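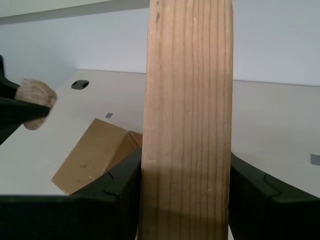
Clatik word list, README

Contents

Clatik is a list of words that carpenters and sawmill workers use for wood and its faults. Each word is given in English, Korean and Hungarian, with a short meaning and one sentence of use. I started it when I translated a repair manual and could not find the same word for "wane" in two dictionaries.

Files

terms.csv is the main list, one word per row.
sentences.csv has the example sentences, joined to the main list by term_id.
sources.txt says from which notebook each word comes.
old/ keeps the list before the March cleaning. Please do not use it for new work. I keep it only so that old links do not break.

Columns in terms.csv

term_id: a number, never used again after a row is deleted.
en, ko, hu: the word in each language. An empty cell means I did not find a word. It does not mean that the language has no word.
topic: one of 11 values, for example knot, grain, drying, joint, insect. The full list is at the top of sources.txt.
region: filled only when the person who gave me the word said it is local.
sure: 2 means that two speakers agreed, 1 means one speaker only, 0 means I took it from print and did not ask anyone.
note: free text, in English. Commas are allowed, so please read the file with a real CSV reader and do not split the lines by hand.

Where the words come from

The Korean part was collected by Na-rae Min in 6 workshops. The Hungarian part comes mostly from the Illés notebooks, which are handwritten and in some places hard to read. Where I guessed a letter, the note column says "reading unsure". The English part was checked against the stock sheets of Brestside, a timber yard. They use "shake" and "split" in a different way from my printed sources, and I followed the yard.

Known problems

The topic "drying" is too wide and should be divided. "Check" appears two times with different term_id, once as a noun and once as a verb, and I have not decided if this is correct. Hungarian words with a long ő or ű were damaged in the old version. I repaired them, but 20 rows still need a second look and are marked "accent" in the note column.

The example sentences are simple on purpose. Some of them sound a little stiff in English, corrections are welcome.

Changes

The name of the list was Istia before. Scripts that look for istia_terms.csv must be changed to terms.csv. The column "quality" is now "sure", with the same values.

How to send a correction

Open an issue with the term_id, the language and your new word. Please tell me also where you heard or read it. If you send many rows, one CSV file with the same columns is easier for me than many issues.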